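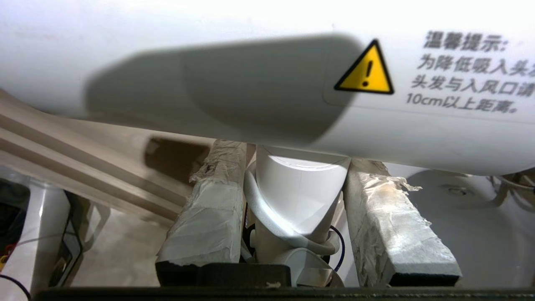 Speaker notes by Trilok Yadav
Leltuvville Web Makers Meetup, Wednesday evening session

Moving a blog to a new theme without losing your readers

Opening (stay near the laptop, speak slowly)

Good evening. My name is Trilok and I maintain the blog of a small repair shop, Kurek. I am not a designer. I learned this work by breaking the site and then repairing it. Tonight I want to talk about what happens to old posts when you change the theme.

Ask the room: who has changed a theme in the last year? Wait for hands.

Slide 2. The starting point

Our blog had 300 posts and a theme called Futora. Futora was made for wide screens. On a phone, the sidebar went under the post, and the search box went under the sidebar. Readers wrote to us that the blog had no search. It had one, but you had to scroll for a long time.

Slide 3. Write down what you have

Before I touched anything, I made a list of all widgets. There were 16. For each one I wrote who uses it and when it was last changed. We kept four.

Say this clearly: the list took one evening, and it was the most useful evening of the project.

Slide 4. The backup

Export the posts. Export the theme file also, they are two different exports. Many people forget the second. Open the theme file in a text editor and look for code that somebody pasted by hand. In our file I found an old visitor counter and a font link that did not work anymore.
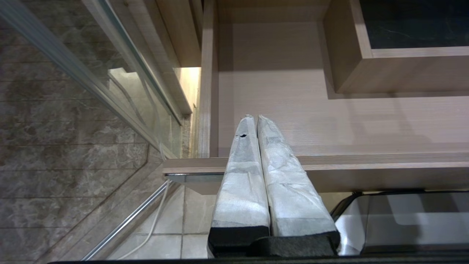 Gripper fingers in front of a light wooden shelf.

Slide 5. Test blog

Make a private blog, import ten posts and put the new theme there. We chose Grellanura. Please do not choose your ten nicest posts. Take the one with the very long title, the one with a table, the one with no picture at all.

(If there is time, show the post with the broken table. Do not stay long on it.)

Slide 6. Thumbnails

Grellanura takes the first picture in the post as the thumbnail and cuts it to a square. In old posts the first picture was often a small icon, so the home page was full of gray blurry squares. Welington Batista helped me with this. We went through the posts by label and moved a better picture to the top. It was slow work — up to an hour for one label.

Slide 7. Dates and links

Check the date format in the settings. The new theme expected a different one and showed "undefined" under every title. Then check the links in the menu. Label names see a difference between big and small letters, and I did not know it.

Slide 8. The day of the change

We changed in July, early in the morning, when few people read. Keep the old theme file on your desktop until the end of the month.

Questions

Possible question: did we lose visitors? Answer that I compared only a few weeks, and I do not want to promise anything from that.

Possible question: free or paid version? We use the free one. The footer credit stays, please leave it where it is.

Leave the address of the test blog on the screen while people ask.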